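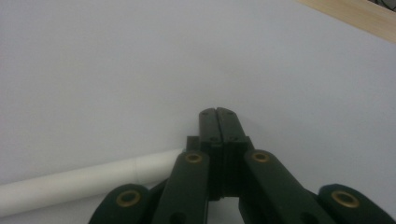
Textbooks > Trades and Applied Skills > Surface Finishing

8 min read

Chapter 2
Preparing Interior Walls for Paint

Paint follows the surface it is put on. A ridge in the filler will still be a ridge after two coats, and a greasy patch near a stove will push the new paint off within a year or so. For this reason most of the labour in a repaint is done before a tin is opened. Students are often surprised by how the hours fall on a real job sheet, and the worked job at the end of this chapter shows one in full.

By the end of the chapter you should be able to identify the common wall linings, test an old coating, choose a filler and sand a repair so that it can't be found by hand.

2.1 What the wall is made of

Most houses built in the last half century are lined with plasterboard. Older houses may have solid plaster over brick, or fibrous plaster sheets with a coarse backing. Knock on the wall with a knuckle. Plasterboard sounds hollow between the studs and dull over them. Solid plaster sounds dull everywhere, except where it has come away from the brick behind. Plaster that has come away is called drummy, and it must be refixed or cut out before any filling is done.

Walls in houses of this age may also carry lead paint. Do not dry sand an old coating until it has been tested. Chapter 4 covers testing and safe removal.

2.2 Washing down

Wash the wall from the bottom up, then rinse from the top down. Dirty water running over a dry wall leaves streaks that are hard to shift. Sugar soap is the usual cleaner. Kitchens need it mixed stronger than bedrooms do, and bathrooms may need a separate treatment for mould.

Let the wall dry fully. In a cold room this can mean leaving it overnight with a window open.

2.3 Fillers

Fillers are sold as powder or ready mixed. Powder sets hard by a chemical reaction and shrinks very little, so it suits deep holes. Ready-mixed filler dries as its water leaves and will sink in anything deeper than a few millimetres - use it in thin layers. Neither colour nor price is a good guide to which is which, so read the tub.

Worked job: the Matlow Street hallway

Iara Troncoso priced this hallway for its owner, Przemysław Kołodziej, and started on Monday 6/1/20. It was 20 metres of plasterboard wall with old picture hooks, a dented corner and peeling paint above the skirting. Washing and scraping took 2 days, filling and sanding another 2. As you read the sections that follow, note which repairs she filled with powder and which she did not.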